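The Table at Dutholm

The ad said the table seated 20 and had belonged to a sea captain. Eluned Gittins had lived in Dutholm long enough to know that everything there had belonged to a sea captain, including the bowling alley, but she drove out to see it anyway, on a Monday in December, with 900 dollars in an envelope and a thermos of bad coffee.

The seller was Édgar Benavides. He met her at the barn door in a bathrobe and work boots.

"You're the one who wanted to know about the legs," he said.

"I asked if it had any."

"It has legs."

She had in fact asked three separate questions by email and this was the first one he'd answered. The other two were why he was selling it, and what he meant by "mostly quiet."

The table was at the back behind a broken Skuko dishwasher and a rowboat full of curtains. Édgar pulled off the sheet like a magician who has done the kids' party circuit too long. It was a good table. Eluned made the face she'd practiced in the car, the face of a woman who has seen better tables and been let down by them.

"Egilsson made it," Édgar said. "The old man, not the son. The son made birdhouses."

"What was wrong with the birdhouses?"

"Ask a bird."

She walked once around it and laid her palm flat in the middle. Then she bent and put her ear down, feeling stupid, because of the "mostly quiet."

"Well?" said Édgar.

"Nothing."

"It's early. It's usually after supper."

"What is?"

He looked at the rowboat. "It kind of sighs," he said. "If the company's dull. My sister-in-law came for Thanksgiving and told us about her new gutters, and it went on like a tire. She thought it was me. She hasn't been back." He considered this. "I probably should've put that in the ad. Some folks would pay extra."

Eluned said that wood moved, everybody knew that, it took up the damp and let it out again. Édgar said that was what he'd told his sister-in-law. She offered him 600. He said 900. She said a table with opinions ought to come cheaper than one without, and he said she'd obviously never been married, and she said she had, twice, and that was how she knew. They settled on 900, minus the thermos, which he'd been eyeing. He threw in a curtain.

It took Édgar, his nephew and a neighbor with a Pramero van to get it into her dining room, where it fit the way a horse fits in an elevator. You could reach the kitchen if you breathed out. The men stood looking at it for a minute, got paid in pie, and left.

That night she ate at one end with the radio off. She tried it on the weather first. Then she told it about her job at the county records office, the whole business with the new filing codes, and waited with her fork in the air.

Nothing.

She told it about her second husband's boat. She went into the financing. She did the warranty.

Somewhere under the salt shaker there was a long, slow creak, like a man at the opera finding out there's another act.

"All right," said Eluned, and picked up her plate. She'd had 19 years of that look from the husband, and he had never once held up a lamp. "So what do you want to talk about?"

She sat there until almost eleven. Around the time she got to the thing her mother had said at the first wedding, she could have sworn the table leaned in. 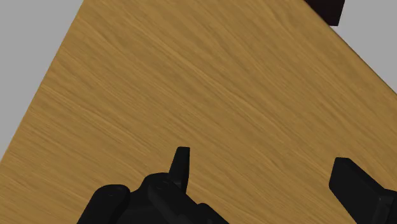
A wooden tabletop, keeping its opinions to itself.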